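Rollavico Opens Orders for Dosel, a Hand-Held Gripper Kit for Recording Everyday Tasks at Home

Paired tools let people teach robots by doing the chores themselves; first kits ship in April

PRILURA, Jan 25, 2022 – Rollavico today opened orders for Dosel, a kit of two hand-held grippers with cameras on board that lets a person record household tasks for robot training without a robot in the house. You pick up a tool in each hand, squeeze to close the fingers, and get on with the job. Dosel keeps the video and the finger opening together in one recording, ready to be used for training a robot arm that carries the same fingers.

We have been looking forward to this one! Dosel began as a single tool on a workshop bench in Prilura, and the first thing everyone wanted to do with it was take it home. Labs are fine places to work, but they tend to have one table, one lamp and the same few blocks. Homes have sofas, cushions, patterned tablecloths, shelves full of small things and light that changes all afternoon, and a robot that is going to be useful in a home needs to have met plenty of them.

Over the past year, testers used pre-release kits in 20 homes and sent back 487 recordings. They folded towels, sorted cutlery, put toys away, packed lunch boxes and watered plants (one recording involves a very patient cactus). Soft toys became a favorite. A plush animal bends and squashes, its arms and legs go their own way, and there is no single right place to take hold of it, so two people given the same toy will often go for different spots. That kind of variety is just what a learning system can use.
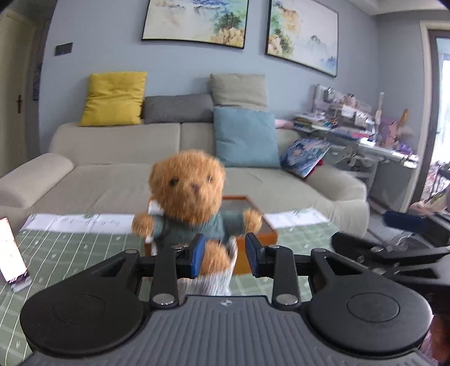

A Dosel gripper closes in on a teddy bear in a green sweater during a living room session. The second gripper of the pair is at right.

What is new in the order version

The fingertips have been redone from the ground up. The blue pads are softer than those on the first test units and lift off for washing, which testers asked for again and again after kitchen sessions. Replacement pads press on by hand, and no glue or tools are needed.

The linkage that opens and closes the fingers has been made smoother as well. On the early units a slow squeeze could come out as a series of little steps, and those steps showed up in the recordings. The new linkage follows the hand much more closely, so a gentle squeeze is saved as a gentle squeeze.

The view from the camera is wide on purpose. It takes in the fingertips and a good part of the room behind them, and straight lines do bend toward the edges. Quick hand movements can blur in dim rooms too, so the guide now has a page on lighting and on working at an easy pace. The recording app marks stretches with heavy blur, and you can keep or drop them as you like.

Working with two hands

Both grippers record against a shared clock. Handing an object from left to right, holding a box steady while filling it, or pulling a sleeve straight over a toy's paw can be played back as one action with two views. People who only want to work one-handed can leave the other tool on its charging stand, and the app will start a single-hand session by itself.

Ready for training with Melnyk

Recordings open directly in Melnyk, Rollavico's desktop program for reviewing and trimming sessions. Melnyk shows both camera views side by side with the finger opening drawn underneath, and it lets you label the start and end of each grasp. A trimmed session can be exported in 3 file layouts, and the full description of each one is posted with the manual so that teams can write their own importers.

Melnyk also has a privacy pass, new with this release. It searches a session for faces, screens and papers and offers to cover them before anything is shared. The pass runs on your own computer. It does miss things now and then, and we recommend a look through every session by eye before it leaves the house.

What comes in the box

Two Dosel grippers
Charging stand and cable
3 spare sets of fingertip pads
Printed quick-start guide
Melnyk license for one computer

A full charge gave testers almost three hours of recording with both grippers in use. Left-handed and right-handed people use the same kit.

Availability

Dosel can be ordered now from the Rollavico online store, with shipping to begin in April. Schools and university labs can ask for a loan kit through the same page. Owners of pre-release kits will receive the new fingertips and linkage free of charge and do not need to send their old parts back.

About Rollavico

Rollavico designs and builds recording tools for robot learning at its workshop in Prilura. Its products include the Dosel gripper kit and the Melnyk review program.

Press contact: Rollavico press desk, Prilura. Review kits are available on request.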